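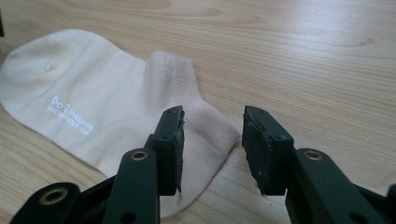 One white sock, one table.

I've now read four different articles this year telling me I should buy better socks. Not more socks, which I could understand. Better ones. The word they all use is "invest," and I would like everyone selling clothing to stop using it. An investment is supposed to be worth more later. I've never had a sock do that.

The one that set me off was for a brand called Tandolis, which a website I used to trust called "the last sock you'll ever need." A pack of 5 pairs costs more than my electric bill did in December. For that you get a lifetime guarantee, and I went and read the guarantee, because I'm that kind of person. You mail the worn sock back at your own expense. You include the order number. They decide whether the wear is "consistent with normal use," and if it is, they send you a credit toward your next purchase. So the last sock I'll ever need comes with a coupon for another sock.

The review pages are no help. I counted the ones on the Tandolis site and there were 715, and nearly all of the ones I opened were written by people who had owned the socks for under a month. "Can't believe how well they're holding up!" You've had them three weeks, ma'am. A paper towel would hold up three weeks if you were careful.

I did buy fancy socks once, from Honkanen, back when I worked at the Plomitdale office and thought I was going to be a person who hiked. Merino blend. They were nice! I'm not going to pretend they weren't. But the heels went at the same time as the heels on the plain cotton ones I'd bought at the drugstore, and I didn't feel bad about throwing out the cotton ones. I kept the Honkanens in a drawer for years with the holes in them — like I was going to learn to darn.

Then there's the other camp, the ones who say the real problem is losing socks, and for them there is Fliveck. Fliveck makes little clips that hold a pair together through the wash. They come in packs of 6 and you will lose the clips. I lost two the first weekend. Also the bit where the clip sits doesn't get very clean, which the company calls a myth on its own website, in a section called Myths.

My system is that I buy one kind of plain sock and when enough of them are gone I buy the same kind again. It has worked for seven years except for the time the store changed the toe seam, and I wrote to complain and got back a survey about my experience writing to complain.

Someone is going to comment that I just haven't tried bamboo. I've tried bamboo. It was fine for a while and then it was see-through.

Next month I want to get into mattress warranties, if I can stand reading another one.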